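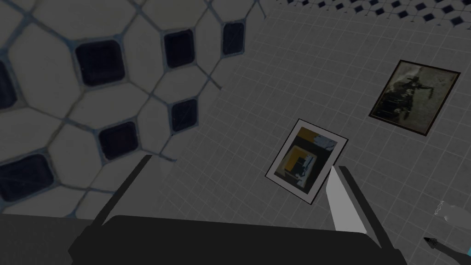 Kiều Tạ would have bought the second arm straight away. Her view, put to the others before the kettle had boiled, was that a team which can practise its moves in simulation for nothing has no excuse for waiting on the hardware, and that the money set aside for next year should go on grippers first and everything else afterwards.

She has mostly got her way, and it's exciting news for Hostisano! The small refurbishment firm has settled its first proper equipment budget for robots, and the plan starts on screen, in tiled rooms with framed pictures on the tiles, well before anything is paid for. The gripper is tried out in the rendered room, the reach and the finger shape are argued over, and only then does a line go into the spreadsheet.

Zdzisław Baran, who keeps that spreadsheet, has put down 2 grippers at 3,000 euros each, plus 1,000 for spare finger pads and cabling. The arms themselves will be leased from Sirkuton for the first 40 weeks, with the choice to buy at the end. He had wanted a longer lease. Mattes Hamann wanted none at all and still thinks a used arm would have done.

What has everyone talking is how much the simulated work has changed the shopping list. A wider gripper was on the first draft and has gone. So has a costly mount that looked essential on paper (it was the first thing Kamonchanok Noiphan crossed out, with some relish). Pads have moved up the list, as handling a picture frame near a tiled surface asks for a careful touch and the team would like several kinds to compare.

There are gaps still. Insurance hasn't been priced, training time is down as a single line with no figure beside it, and the workshop needs another power circuit before two arms can run together. Baran hopes to have quotes for all three by November.

Orders for the grippers go out first, with the lease to be signed once the electrician has been. Tạ has already asked for a morning slot on the first arm.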